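Der Greifer

Der Arm blieb um kurz nach sechs stehen, die Finger offen, und meldete Fehler 37. Lumbao las die Meldung auf dem Bildschirm und schrieb sie ins Heft. Fehler 37 hieß Kraftsensor, Wert unplausibel. In der Anleitung von Metby stand dazu eine halbe Seite, und die kannte er inzwischen.

Er war seit Juni im Labor in Flerkden. Eingestellt hatte man ihn für die Nachtschicht, weil er vorher in Anda mit Abfüllanlagen gearbeitet hatte. Die Anlage hier hieß Saludo. Sie nahm Röhrchen aus einem Ständer, drehte sie, hielt sie vor den Leser und stellte sie zurück. 4000 Griffe in der Woche, wenn nichts dazwischenkam.

In dieser Woche war etwas dazwischengekommen. Zweimal hatte der Greifer ein Röhrchen losgelassen, bevor es stand. Beim dritten Mal hatte er nicht losgelassen. Er hatte weiter zugedrückt, bis der Kunststoff riss, und Corentin Roussel hatte die Hand daneben gehabt. Ein Schnitt am Daumen, nicht tief. Roussel hatte ihn unter den Wasserhahn gehalten und gesagt, die Kraft sei auf 55 begrenzt, das könne gar nicht passieren.

Lumbao drückte den Notaus, wartete, bis die Lampe umsprang, und zog sie dann noch vom Strom. Erst danach beugte er sich über den Tisch und sah sich die Beläge an. Der Rest der Proben war im Kühlschrank. Draußen standen nur die Röhrchen mit gefärbtem Wasser, mit denen sie testeten, rot, gelb und blau, jedes nur unten in der Spitze gefüllt.

Am linken Belag klebte ein weißer Krümel, auf halber Höhe zwischen den Noppen. Weiter oben, zur Spitze hin, war das Schwarz ein wenig hell gescheuert. Er fasste nichts an. 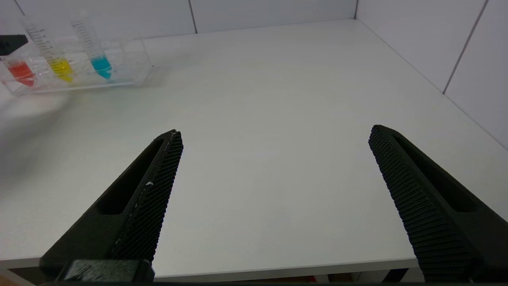
Der Belag sei es nicht, sagte Roussel von der Tür her. Er habe ihn vor dem Unfall gewechselt, und die Fehler seien vorher schon da gewesen. Man müsse sich das Kabel ansehen.

"Welches Kabel?"

Das vom Sensor, sagte Roussel. Es laufe durch das Handgelenk, und bei jeder Drehung werde es ein Stück mitgenommen.

Sie schraubten die Abdeckung auf. Es dauerte, eine der sieben Schrauben war rund. Das Kabel lag in einer engen Schlaufe, und an der Stelle, wo es über die Kante lief, war der Mantel durch. Lumbao bog es vorsichtig zur Seite, und eine Ader kam blank heraus.

"Also hat er nichts gespürt", sagte er.

Roussel meinte, manchmal wohl schon. Je nachdem, wie er gerade stand.

Lumbao dachte an die Nächte, in denen er selbst in den Ständer gegriffen hatte, während der Arm lief. Es war verboten, und alle machten es - man sparte damit eine halbe Minute. Er hatte dabei nie auf den Greifer geschaut.

Er schrieb ins Heft: Sensorkabel am Handgelenk durchgescheuert, Anlage gesperrt, Ersatz bestellen. Dann strich er "bestellen" durch und schrieb "bestellt", setzte sich an den Rechner und bestellte es.

Roussel klebte einen Zettel auf den Schalter. Der Verband am Daumen war ihm dabei im Weg, und der Zettel hing schief. Die Proben der Nacht machten sie von Hand.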